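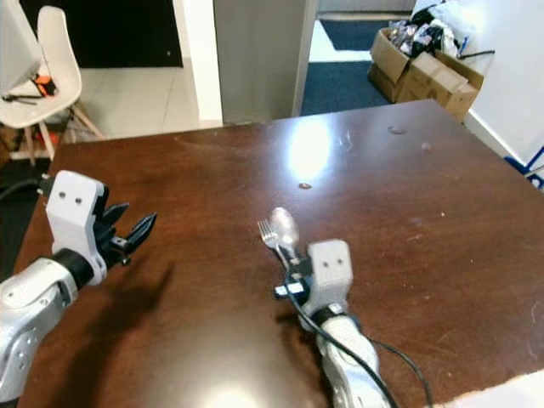

Right, cutlery! My favourite part of laying a table, so slow down and enjoy it.

Start with the bare dark wood. Say how good a glossy top looks with a fork and spoon on it, and admit it shows every scratch.

Fork left, spoon right. Pass a set along the front row so people can feel the weight (Sirkka has the spares).

Story: the Rantala supper, 13th January, 507 forks to put out and Esko Lehtinen polishing every single one. Pause for the laugh.

Then cloths. Dry cotton, handles last, and hold each piece up to the lamp - lovely moment, don't rush it!

Next: napkins.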